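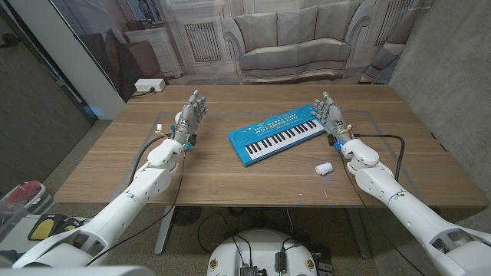
Cleaning and checking a toy keyboard

Small plastic keyboards pick up a lot of grime, and most of it sits along the sides of the keys where a cloth won't reach. The job takes about 40 minutes if the battery contacts need doing as well.

Clear a table first and mark off a working area with low-tack tape. Screws and battery covers stay inside the line. A pale or wooden top is easier than a patterned one when you drop something small.

Switch the keyboard off and take the batteries out. If the contacts are green or white, put on gloves and dab them with a cotton bud dipped in white vinegar, then wipe with a barely damp bud. Leave the cover off for 12 hours.

Brush between the keys with a dry, soft paintbrush, working from the back towards the front edge. Tip the keyboard up and tap the underside. Wipe each key with a cloth wrung out in warm water and a drop of washing-up liquid. Do the white keys first, then the black ones.

Don't spray anything at the speaker grille. Use the dry brush, or an old toothbrush if the holes are clogged. Printed labels by the buttons rub off easily — keep surgical spirit away from them.

Sticky keys are usually squash or jam. Press the key down, run a damp cotton bud along both sides, and work it up and down until it moves freely. Ulla Salminen wrote in to say that a strip of thin card does the same job in tight gaps.

Printed backdrops

If you keep a fabric or vinyl backdrop up behind the table, dust it from the top down with a dry microfibre cloth. Vinyl will take a damp sponge. Test fabric in a bottom corner, and roll it round a tube for storage, as folds are hard to get out of a pale print.

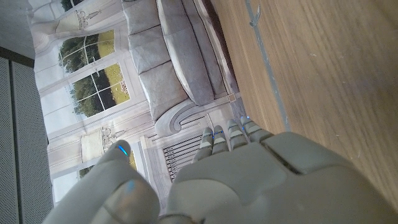
Backdrop with a grey sofa and tall windows.

Put the batteries back last and try every key at low volume. One dead key often means dirt under the rubber pad. Two or more next to each other is more likely a cracked track, and not worth opening up unless you can solder.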